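Brenarbridge opens its doors, robot arm and all

Brenarbridge held its automation open day in May and the turnout was bigger than the sign-up sheet promised: 355 names on the list, 614 through the door. Parking was a mess by 10 a.m. Coffee gone by 11.

Main draw was the Cotell demonstration, a lab bench built entirely in simulation. One arm with a gripper, plate holders, a tip rack, bins. The whole thing ran on the big screen in the Pawłowska room, with chairs for maybe half the people who wanted one.

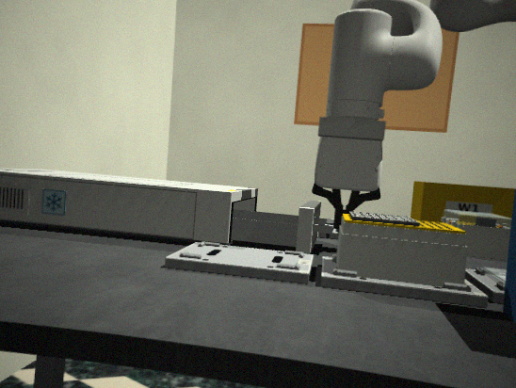 Visitors got a short talk first, then the run, then questions. Lots of questions. Most were from people who work in small labs and do their pipetting by hand. How long to set up a layout? What happens if somebody shifts a holder half an inch? The team's answer to the second: that's why you try it in software first — crashing a rendered arm costs nothing but a restart.

Cotell says it has put 2526 simulated runs through the bench so far, with small changes in layout and lighting from one to the next. No word yet on when any of it moves to a real table. "When it's ready" was all we could get out of them.

School groups had the morning slot and wanted to know about the floor. It's a checkerboard, cream and dark green, and has nothing to do with lab work as far as we could tell. The team likes it. So did the kids.

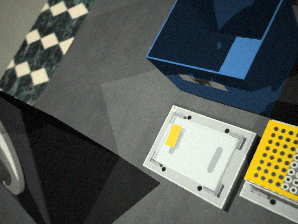
Afternoon session

Adico took over after lunch with a talk on deck layout: where plates go, where the tips go, how much clear space to leave an arm. Dry stuff in places but the room stayed full. The same bench was back up on screen, this time for a look at the whole table, with the white instrument housing on one side and the open blue bin on the other.

Sound cut out twice. Somebody found a second microphone and it was fine after taht.

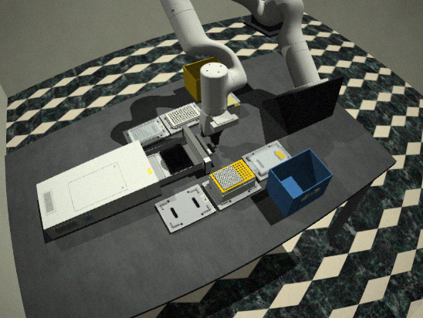 Brenarbridge newsroom
Staff writer

Handouts from both talks are at the front desk until they run out. 583 were printed and over half are gone already. The slides will be posted on the Brenarbridge site once Adico sends the final version.

Next open day is planned for fall, date to come. Organizers say they'll use the larger hall — and order more coffee.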